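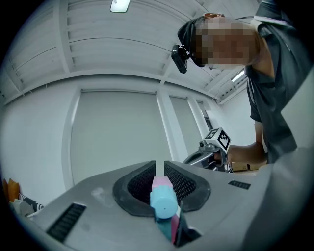 Pink and blue stock gets its sort-out at Stilby

26 November 2020

STILBY - The Flokine clearance is under way in the long hall at Vilalus, and it is mostly pink. Pink and blue, to be fair, with a good bit of teal. Small household bits from the pastel line, dropped after the September catalog, being gone through by hand before the whole lot moves up to the Hjaltested shop.

Total on the delivery sheet is 2,791 pieces. That includes the small stuff, which is the slow part. Spray bottles are quick. You pick it up, look at the collar, try the trigger, done. The little capped pieces take longer as they come in near-identical shades and the old labels don't help much. Two blues on the sheet, "light" and "sky". Good luck telling them apart in the evening.

Rules for the sort are taped up by the door and have been changed once already. Anything cracked goes out. Anything missing its cap goes in a seperate box, not in the bin, in case the cap turns up. Pieces with more than one color get filed under the color of the cap. That last one caused a bit of an argument. A pink piece with a light blue cap is blue, for the purposes of this job, and that's the end of it.

The first 320 were finished by lunch on the opening day. Faster since then. Tan cardboard boxes are being reused where the bottoms hold, and anyone with clean ones to spare can leave them at the side entrance, flat please. No produce boxes, they smell.

Spray bottles have been the popular item with people asking ahead of the sale. Pink body, teal collar, the kind that was in the September catalog next to the dusters. They are sold empty. Flokine says the same bottle will not be made again in those colors, and the new range is all clear plastic. A few regulars in Stilby have said they want several for houseplants. 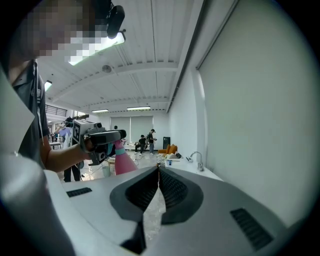
Where it's all going

Hjaltested gets the first pick. The shop there has room for up to 500 pieces on the shelves at a time, so stock will go over in batches and the rest stays at Vilalus under covers. First batch is mixed, a bit of everything. After that they send whatever sells.

Prices not set yet. Cheap, is the word. Spray bottles will have one price, small pieces probably another, and there is talk of a bag deal where you fill it yourself. Bags not supplied. The shop would like everyone to know it cannot hold things back by phone.

Damaged pieces that still have a use will be offered to the school in Stilby for the craft cupboard. Loose caps too. If you are a teacher somewhere else and want some, ask soon, they are small and the box looks fuller than it is.

The hall

Vilalus stays open for regular bookings while the sort goes on, but the middle of the floor is reserved for it. Go around please. The floor was polished in September and nobody wants trolley marks on it, so lift, don't drag. Upstairs is open as usual. Coats and bags can go up there, keep the walkway by the railing clear.

Lights will be left on untill the last box is closed each evening. Parking at the back only, front is for the van.

Help still wanted

Three more pairs of hands needed for the last stretch, mainly on the small pieces. No lifting involved. Decent eyesight a plus, see above about the blues. Short shifts, coffee is there, bring your own mug. Put your name on the list inside the door at Vilalus or ask at the Hjaltested shop counter.

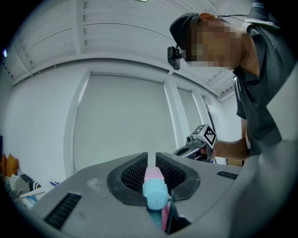
A small pink piece with a light blue cap, at Vilalus in Stilby.

Sale dates to follow once the first batch is on the shelves. Correction to our earlier notice: the line being cleared is the pastel one only. The Flokine kitchen range is not part of the sale and is staying at full price.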